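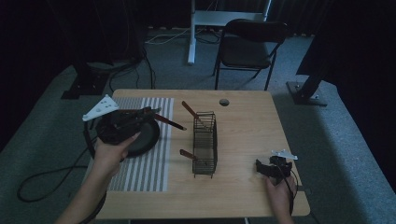 I want to put in a good word for keeping your cooking utensils out in the open, standing up, in a basket you can see straight through. Drawers have had it their own way for far too long!

For years I was a drawer person. Mine was the deep one next to the cooker, and it jammed every time the ladle rolled over and wedged itself under the worktop. I'd have onions catching in the pan and one arm in up to the elbow, feeling about for a spatula. Then we moved to Suvivcombe, to a kitchen with 3 drawers in total (one of them painted shut), and the spatulas had to live somewhere else.

A wire basket was the answer, and I've been happily boring my friends about it ever since. You can see everything in it. You reach, you've got it, and your eyes hardly leave the pan. I know people love their big stoneware jars, and they are handsome things, but have you looked in the bottom of one lately? Mine had crumbs, a rubber band and a birthday candle in it. With wire the crumbs drop straight through on to the worktop, where you can wipe them up with everything else.

Wooden handles are the other half of it for me. I like how they feel, I like how they go darker over the years, and I like that they lean out at odd angles like flowers somebody has plonked in a vase. Dry them properly before they go back in and give them a rub of oil in January, when you're stuck indoors anyway.

The usual complaint is grease, and it's a fair one. Anything left beside a hob gets sticky. But the things I use every day get washed every day, so they never have the chance. It's the fish slice from the back of the drawer that comes out tacky, and that was a drawer problem long before it was mine.

My one firm rule is to keep the numbers down. A basket crammed with fifteen tools is just a drawer standing on end. I keep out what I cook with in an ordinary week, and the potato ricer can stay in the cupboard until it's wanted.

And do put it near the pan! A friend in Jenness has a lovely basket on the windowsill, right across the room from her cooker, and she drips sauce over the floor tiles every single evening. I've moved it for her twice. She keeps moving it back — she says it looks nicer by the window — and I shall be having another go when I'm over there for supper.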